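Sobre a Skollow

A Skollow é uma empresa dedicada à comercialização de acessórios e peças de substituição para vaporizadores portáteis e de mesa destinados a plantas aromáticas. A nossa atividade compreende redes e filtros em aço inoxidável, bocais de vidro, juntas de silicone, adaptadores, escovas de limpeza e estojos de transporte, fornecidos tanto a particulares como a lojas da especialidade.

A empresa foi constituída por Selvaraj Kumarasinghe, que durante anos se ocupou da reparação de pequenos aparelhos eletrotérmicos em Flidomden. No exercício dessa atividade verificou que muitos vaporizadores em bom estado eram postos de parte por falta de uma peça de valor reduzido: uma junta gasta, uma rede deformada, um bocal partido. A primeira lista de artigos da Skollow resultou desse levantamento e continha apenas peças que a oficina já tinha necessidade de encomendar para os seus próprios clientes.

Atualmente, o catálogo reúne 3763 referências, organizadas por tipo de aparelho e por diâmetro. A sede, o armazém e o serviço de apoio ao cliente mantêm-se em Flidomden, no mesmo edifício.

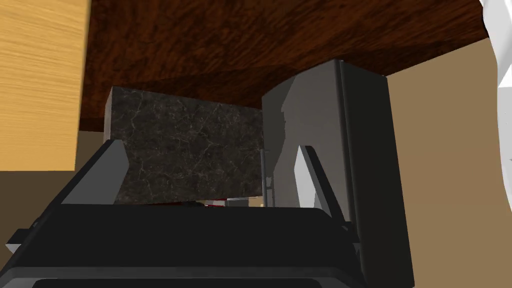

As nossas marcas

A Skollow distribui artigos de diversos fabricantes e detém duas marcas próprias.

A marca Samuel abrange os componentes metálicos e de vidro: redes planas e côncavas, cápsulas doseadoras, tubos e bocais em vidro borossilicato. Todas as redes Samuel são acompanhadas da indicação da malha e do diâmetro exterior, impressa na embalagem individual, para que o cliente possa confirmar a compatibilidade antes de abrir o produto.

A marca Tilier destina-se ao transporte, à conservação e à manutenção. Inclui estojos rígidos, bolsas com forro lavável, frascos de fecho hermético, escovas e conjuntos de limpeza. Os artigos Tilier são desenvolvidos em colaboração com os revendedores, que nos transmitem regularmente as observações recolhidas ao balcão.

Controlo de qualidade

Cada lote recebido é objeto de verificação dimensional por amostragem. As peças de vidro são inspecionadas individualmente antes do embalamento, com particular atenção aos bordos e às zonas de encaixe. Os lotes que apresentem desvios em relação à ficha técnica são devolvidos ao fornecedor e não são colocados à venda com desconto nem sob outra designação.

As fichas técnicas encontram-se disponíveis na página de cada artigo. Sempre que uma peça é compatível com um aparelho de outro fabricante sem ser original deste, essa circunstância é expressamente mencionada. Os nomes de aparelhos de terceiros são utilizados unicamente para efeitos de identificação.

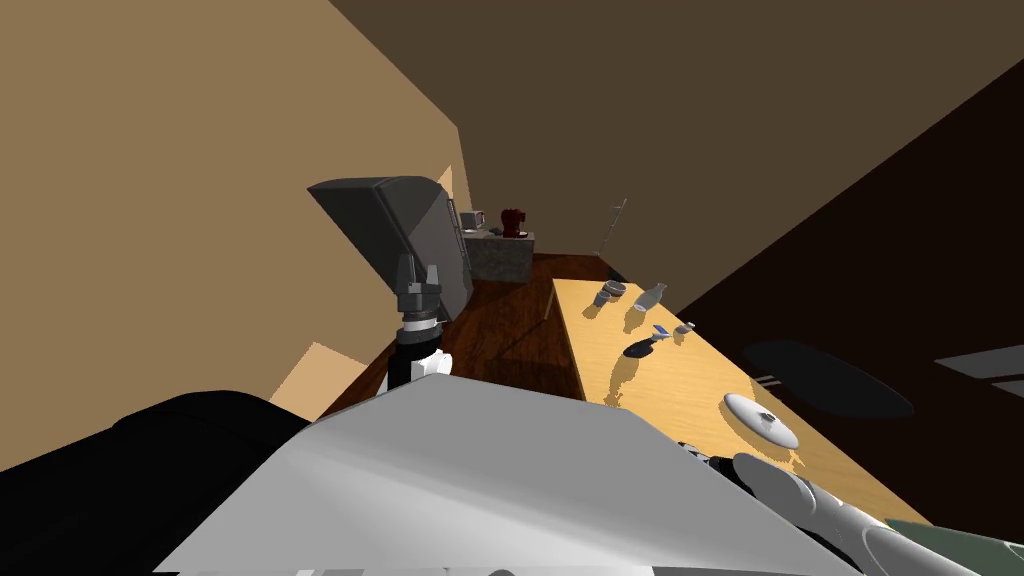

Skollow, Flidomden

Apoio ao cliente

O serviço de apoio responde a pedidos de identificação de peças, a dúvidas de montagem e a reclamações. Para a identificação de uma peça, solicita-se o envio do modelo do aparelho e, quando possível, das medidas da peça a substituir. As respostas são dadas por escrito, no prazo de 2 dias úteis.

Os artigos por utilizar podem ser devolvidos na embalagem original, nos termos das condições gerais de venda. Por razões de higiene, não são aceites devoluções de bocais cuja embalagem selada tenha sido aberta, salvo em caso de defeito. A garantia das peças de vidro Samuel cobre defeitos de fabrico, excluindo a quebra por queda ou por choque térmico.

Revendedores

As lojas interessadas em distribuir os nossos artigos podem solicitar a abertura de conta profissional mediante apresentação dos respetivos dados fiscais. As contas profissionais têm acesso a uma tabela de preços própria, a embalagens múltiplas e à reserva de artigos por um período de até cinco semanas. A tabela é revista anualmente, em outubro, e comunicada a todos os revendedores antes da sua entrada em vigor.

Venda responsável

Os produtos da Skollow são vendidos exclusivamente a maiores de idade e destinam-se à utilização com plantas aromáticas cuja posse e consumo sejam permitidos no local de residência do comprador. A empresa não comercializa matéria vegetal, líquidos ou produtos com nicotina, nem presta aconselhamento de natureza médica.

Os contactos da sede, as condições gerais de venda e a política de privacidade podem ser consultados no rodapé deste sítio.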